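Home Products Manuals Spares Contact

Print this page | E-mail this page

Hondley 362 Heated Underblanket
Section 4: Making the bed and first warm-up

Text by Seon-mi Han. Checked by Ji-hoon Hwang, who took out most of the jokes. Updated 2025-10-28.

By now you should have the underblanket out of its bag, the controller in one hand and the sheet of cardboard that came with them already claimed by the cat. If you are missing the controller, go back to Section 3. If you are missing the cat, check the box.

4.1 Laying the underblanket

1. Strip the bed to the mattress. Yes, all of it. Smoothing the underblanket over last week's sheet has been tried, and it bunches.
2. Lay the underblanket flat with the stitched label facing up and the connector at the pillow end. The connector can sit on the left or the right. Pick the side with the outlet, however strongly the other person feels.
3. Pull the elastic corners over the mattress, two at the head first and then two at the foot.
4. Run your palms from the middle out to the edges. You are feeling for folds and ridges. The heating wire is thin and you will feel it too, so don't try to flatten that.

CAUTION: Never use the underblanket folded, rucked or tucked under itself. A folded section traps heat and can damage the wire, the mattress and your week.

CAUTION: Do not use pins of any kind, including the decorative ones somebody's aunt recommends.

4.2 What goes on top

5. Put a fitted sheet over the underblanket. Cotton is best. Thick mattress toppers go under the underblanket, never over it, unless you want a nicely heated topper and cold feet.
6. Add one blanket or a comforter. Fleece holds the warmth well and weighs very little. The pattern is between you and your conscience. 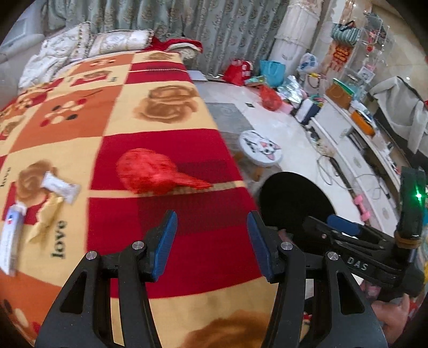
Fig. 4-1. Top layer: printed blanket in red, orange and cream squares.

7. Leave the controller out in the open, on the nightstand or hung from the hook supplied. A controller under the covers gets the wrong idea about the room.

Note: The cord is 2,100 mm long. That reaches most nightstands and very few desks. Do not make up the difference with an extension cord. Move the bed, or learn to love the nightstand you have.

4.3 First warm-up

8. Push the connector into the socket on the underblanket until it clicks. If you hear no click, it isn't in. Pushing harder while it's upside down doesn't help; the arrow goes up.
9. Plug the controller into a wall outlet and press the power button. The light should come on green.
10. Set the dial to 3 and leave it for half an hour with the covers pulled up. Stay in the house. You don't have to watch it.
11. Slide a hand under the top blanket and feel along the bed from head to foot. The warmth should be even, a little stronger toward the feet. We did that on purpose.
12. Turn the dial down to 1 for sleeping.

Note: There may be a faint smell of new fabric the first time. It goes away after a night or two. If it smells of burning, or of anything you would describe to a firefighter, switch off, unplug, and call the Hondley service desk.
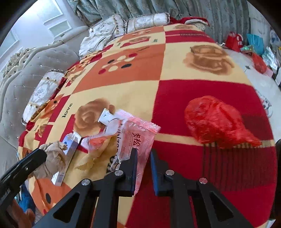

The dial has settings from 1 to 4, and every January we hear from people who went straight to 4 and stayed there. Setting 4 is for preheating. After ninety minutes the controller drops itself to 1, and no amount of turning the dial back and forth under your breath will talk it out of this until you have switched it off and on again.

CAUTION: Do not use with infants, with anyone who cannot feel or react to heat, or with pets that chew. You know which pets those are.

CAUTION: Do not use together with a hot water bottle or a second heated blanket. One is plenty.

4.4 Making the bed in the morning

13. Switch off at the controller, then unplug.
14. Let the bed cool before you pull the covers tight. Ten minutes is enough. Teenagers may take this as permission to leave it until evening.
15. Check the cord. It should run straight out from the mattress and down, with nothing heavy resting on it and no bed leg standing on it.
16. Once a month, take off the top layers and look the underblanket over for scorch marks, worn patches or loose wire. Stop using it if you find any.

Note: The heating wire is rated for 1,000 hours of use between full inspections. The controller does not keep count. A pencil mark on the back of the closet door works as well as anything we could have sold you.

If the light flashes red at any point in this section, see Section 6. If it flashes green, the connector has worked itself loose; go back to step 8 and listen for the click.

Next: Section 5, Washing and storage

Related manuals
- Hondley 362: replacing the controller
- Byun foot warmer, quick guide
- Skarkusix twin-dial controller
- Tonix mattress topper, care sheet

Back Top Next Search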